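Daletti Cup

The Daletti Cup is an annual club basketball tournament for players aged 18 and under. It is run by the Badico Basketball Association and is played over four days in September. The current holders are Boateng Hoops.

Format

Entries are limited to 18 clubs, drawn into groups before the first day. Group winners and the best runners-up go through to the knockout rounds. Games are played in four quarters, and a tied game is settled by overtime periods. Each club may register up to 12 players, of whom no more than four may come from outside its home district.
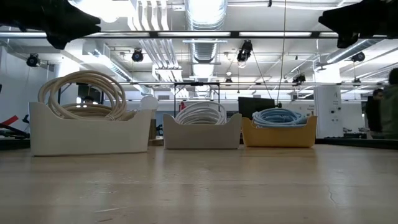 Coiled cables in open plastic bins on a wooden tabletop.

Venue

All games are held at the Carka Sports Hall, which has 1240 seats. Earlier editions used two smaller halls, with the final played at the larger one. The move to a single hall shortened the daily programme and allowed every knockout game to be played on the same court.

Records

Abena Aidoo coached Boateng Hoops to seven titles, the most by any coach. Dela Ofori holds the record for most appearances in the final, with four. No club from outside the association has won the tournament.

Rule changes

In May 2026 the association approved a shorter half-time break and a revised order for separating clubs level on points.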